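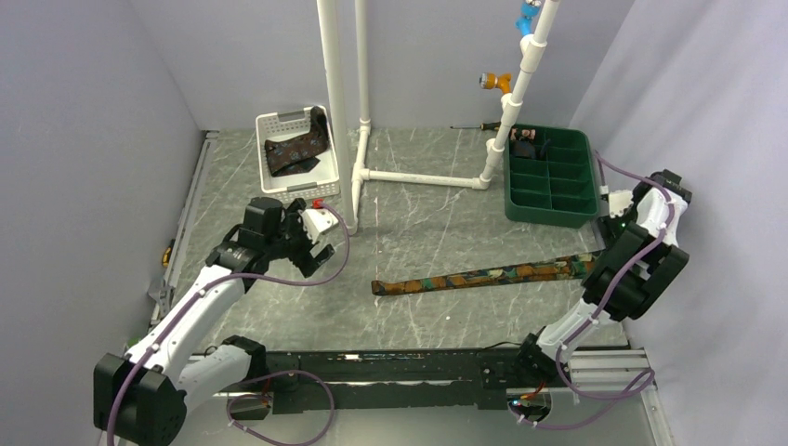 Last updated: May, 4:10 p.m.

FOR IMMEDIATE RELEASE

Mulham opens its Toledo shop floor for a day of two-armed robot demos

TOLEDO - Mulham will open the doors of its Toledo workshop to the public this May, and the main draw is neckties. Two robot arms, one tabletop, a basket and a stack of chances to get it wrong. Doors at 10 a.m., last entry 3:30 p.m., free.

The open day is the company's second. Last year's was held in a rented hall and drew 224 visitors. This year it moves into the building where the work is done, with room for a good many more. 768 places have been set aside across the day. Groups go in every half hour.

What visitors will see: a pair of white robot arms with black joints, mounted side by side at the front of a marble-patterned work surface. The job is soft goods. Ties, mostly. A dark brown one with a small pattern lies folded in a white basket at the back left. A second, in a camouflage-like mix of orange-brown and green, is laid out across the table for the grippers to work on. To the right of the basket, white pipe. Past that, a green tray with compartments.

Cloth is hard for machines. A box keeps its shape when you pick it up, a tie does not. It slides, it twists, the far end goes somewhere else. Mulham has spent the past two years on the problem, first with towels, then with sleeves, now with neckties, which the team picked for being long, narrow and slippery. Anyone who has tried to fold one neatly in a hotel room will get it.

The demos run live. No edited video, no playback on a screen. If a fold goes wrong the group will see it go wrong, and the operators will talk through what they change before the next try. Mulham asked for it to be done that way after last year's visitors said the unplanned parts were the best parts.

Category: Press Room / Events
Shares: 100

WHAT'S ON

Main bay, all day - two-arm handling of ties and other narrow cloth. Each session lasts 20 minutes with questions after. Standing only, but there are stools at the back for anyone who needs one, please ask at the door.

Side room, 11 a.m. and 2 p.m. - a talk by partner firm Onusard, which writes the planning software used on the Toledo tables. The talk covers how two arms share one small space and keep out of each other's way. Plain language, no math. Slides will be handed out on paper.

Front hall - cables, fittings and spare parts out on tables to handle. Children welcome here. Under 12s need an adult with them in the main bay.

Yard - food truck from noon, weather permiting. 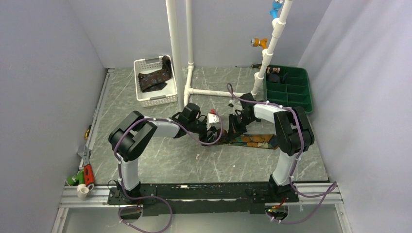

3 min read

ABOUT THE DEMONSTRATION TABLE

Both arms can reach the middle of the table, and that is where most of the action is. In the tie work one gripper goes to the left end of the cloth and the other to the middle, a short distance apart, with the fabric bunched between them. That gap is the bit to watch. Too much pull and the tie goes tight and lifts, too little and it flops over. People stand there holding their breath over it.

The table isn't tidied up for company. There's a screwdriver at the back by the green tray, a pipe wrench with a red handle over on the left, and white piping with an orange fitting and a blue one standing right in the work area. Mulham wants its arms working in the kind of clutter found in a real shop, and the open day will be run with the tables set the same way.

Visitors stay behind the yellow line while the arms are powered. Operators are on hand at every session and will stop the arms on request, for instance so a group can get a closer look at the grippers. Photos are fine. Flash off please.

WHY TOLEDO

The company moved here from a shared unit in Citwood and says the extra floor space changed how it works. In Citwood there was one table and a booking sheet. In Toledo the tables stay set up overnight and the morning crew picks up where the evening crew left off. Hiring has been local where possible, with most of the operators coming from sewing, packing and laundry jobs. They know cloth. Teaching them the arms was the easier half, the company says.

"We would rather show people a slow fold than tell them about a fast one," the company said in a statement. "Come and look at it, ask the rude questions. We had a retired tailor at the last one who stayed four hours and we changed two things because of what he told us."

Mulham's target for the summer is 1000 folds in a row on mixed ties with no operator stepping in. It's not there yet. Current results will be posted on a board by the main bay and updated thruough the day, good or bad.

SCHOOLS AND TRADE GROUPS

Morning slots up to 11:30 a.m. are held for schools first. Teachers should book by email and give the number of students and any access needs. Teaching packs go out with the confirmation, one per class, and include a short exercise on folding a tie with two hands and then with two pairs of kitchen tongs.

Trade visitors from laundry, uniform hire and garment packing can ask for a longer session at 4 p.m., after the public groups have left. Bring samples if you like. No promises on what the arms will do with them. Spaces for this one are limited and it filled up early last time.

GETTING THERE

Parking on site, use the rear gate. The front lot is for buses only. The building is step free from the rear entrance to the main bay and the side room. The yard is gravel. Restrooms are off the front hall.

BOOKING

Free but please book, walk-ins will be let in if a group has room. Book through the events page on the Mulham site or by phone, 9 a.m. to 4 p.m. Press can book a separate slot with the press desk, cameras and tripods ok, tell us ahead if you need power.

ABOUT MULHAM

Mulham builds and tests two-arm robot stations for handling cloth and other soft goods. It is based in Toledo and works with Onusard on motion planning.

Press contact: Mulham press desk, Toledo. Interviews with operators can be set up before or after the open day.

- ends -

0 comments
Tags: open day, robotics, textiles, Toledo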